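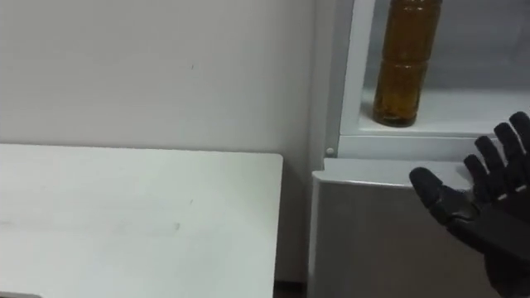

O controle de força nos dedos ocupou Jailson Conceição por 8 meses, quase todos passados na Sallside, a oficina compartilhada onde ele aluga uma bancada com Fatima Mtshali. A mão de cinco dedos, preta, é acionada por tendões e recebe comandos a 400 Hz. O alvo dos testes é uma garrafa plástica transparente, com líquido âmbar, de pé na prateleira da geladeira. As nervuras horizontais do corpo complicam a leitura de contato: a ponta do dedo pode apoiar na crista ou no vale, e a estimativa de força muda conforme o caso.

Mtshali escreveu o planejador de trajetória, batizado de Trastier. A versão 2 aproxima a mão por baixo, com a palma para cima, e só gira o punho na altura da prateleira. A anterior vinha de frente e esbarrava na lateral do compartimento. Das 229 tentativas registradas até julho, a maioria das falhas ocorreu no fechamento do polegar. O próximo passo é trocar o tendão desse dedo e repetir a calibração.

Leia também
Sutanto: um torno de bancada refeito do zero
Prarlow e os redutores impressos em casa
Como medir folga em juntas pequenas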